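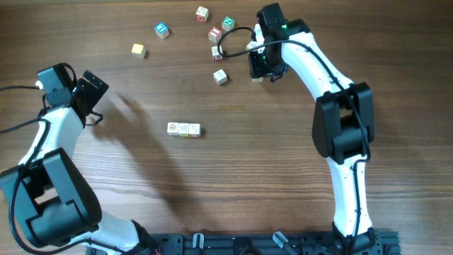 3. Setting Out the Blocks

The Uleck block set can be used on any flat, hard surface. A plain wooden tabletop works well. Glass tops and glossy paint let the blocks slide and are best avoided.

Before you start

Clear the part of the table you plan to use and wipe it with a dry cloth. Crumbs and grit under a block will make it rock, and grit can scratch both the block and the table. If the table has leaves, close any gap between them.

Note: On a wooden table with a clear grain, sit so that the grain runs from left to right in front of you. You can then use the lines to keep your rows straight without marking the surface.

Setting out

1. Open the box on the floor or on a chair, away from the edge of the table.

2. Take out the blocks you need for the activity card and close the lid. Leave the rest in the box.

3. Place the blocks on the table by hand, one at a time. Do not tip the box out. The corners are hard enough to dent softwood.

4. Spread the blocks so that none are touching. Leave at least one block's width between neighbors – more if small children are playing.

5. Keep a strip 70 mm wide clear along every edge of the table.

6. Check that each block is sitting flat on one face. Turn any that are leaning.

For scatter games (Murside and Trallach cards), the blocks do not have to be in rows and the spacing can be uneven. For the Palma cards, line them up along the grain first and then follow the order printed on the card.

CAUTION: Small parts. Not for children under 3 years. Pick up dropped blocks right away.

CAUTION: Do not use the blocks on a surface that has just been oiled or waxed. Wait until the finish is fully dry. Fresh wax marks the faces and cannot be washed off.

Cleaning and storage

1. Wipe the blocks with a damp cloth and dry them at once. Do not soak them.

2. Put them back in the box in flat layers. The lid will not close if a block is standing on its corner.

3. Store the box indoors, away from heaters and direct sun.

If a block no longer sits flat, check the faces for dried glue or food before ordering a new one. Replacement blocks are sold singly under part number 364. The activity cards are sold separately as a pack, part number 200 – please say which card series you have when ordering.

Text for this section: Iñaki Rivas. Revised August.

Continue to Section 4, Activity Cards.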